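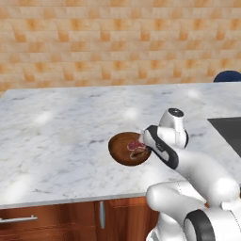

I supervise prep at the Skelletport commissary kitchen and we are getting a single-arm cell in August for portion transfer and bowl handling. Integrator is Zerumis. The task planning is being done in simulation first, and the tasks are built around what my people do by hand today. In one of them the arm comes in from the right and puts its fingers down into a wooden bowl, right at the edge of a piece of raw meat. My prep cooks do that move all shift, and they also do four things between moves that don't appear in the task list: check the meat, change gloves, wipe down, log the lot. Management's position is that the cell takes over the transfer and staffing stays the same. What I need to know from anyone who has run one of these is what happens to those in-between jobs. Do they stay with the person who used to do the transfer, or does it become a separate position? I have 18 people on the roster and have to submit revised job descriptions before install.

Second, smaller item: we use wooden bowls at two stations. Is anybody running wood with a gripper on raw product, or should I switch before they finalize the tasks?

Posted by prepline_lead

We went through this at a soup and salad plant, different integrator, similar size of cell. Write the job descriptions from a time study of your own and not from the vendor task list. The task list covers motions the arm will perform. It leaves out everything a cook does while walking, and in our case that was most of the food safety work.

What we ended up with is one role called cell attendant, rotated every 90 minutes among cooks who already hold the raw station certification. The attendant does the following:

Inspects product before it goes into the pick zone and rejects anything off spec.
Changes the finger covers at every product change and at every break.
Logs lot numbers. The cell logs its own cycles but does not know what it is holding.
Clears faults. Budget 15 minutes of every shift for this during the first month.

We tried a fixed attendant first. It lasted until the second Saturday. Standing next to an arm waiting for a fault is harder on people than prep work, and the person on it lost knife speed within a few weeks. Rotation fixed both, but it meant training all the raw station people instead of one, and you need that in the budget now.

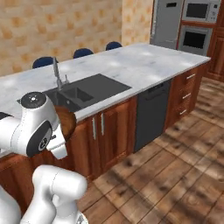

The other change was dish flow. By hand, a cook empties a bowl and drops it wherever there is space, and the dish person picks it up on the next pass. The cell needs a fixed drop position with clearance on all sides, and it needs clean bowls returned to a fixed position too. That moved work onto the dish station, which had no say in the plan. Bring your dish people into the simulation reviews. Ours pointed out in the first meeting that the drop point was on the same side as their clean rack.

On staffing: headcount did stay the same for us, but hours on the raw station went down and hours in dish went up. If those are different pay grades at your site, get an answer in writing before you submit anything.

Posted by coldside_ops

Switch the bowls. Stainless or poly, one size, at both stations. Wood is a pain to sanitize between raw lots, and grip settings tuned on one bowl won't carry over cleanly to another with a different wall and rim. If the tasks are being built on wooden bowls, tell Zerumis now — changing the vessel after acceptance is normally a paid change order. Also ask whether weight and friction were set from your real bowls or left at defaults. Check with your inspector either way, local rules on wood vary.

Posted by Lirkus_maint

depends on the software. we have Calimlim on our cell and it lets you put a hold step between picks, so the cook has to press a button after the wipe down before the arm goes again. people hated it for the first 70 picks or so and then it was fine. ask if yours has it

Posted by nightshift_tech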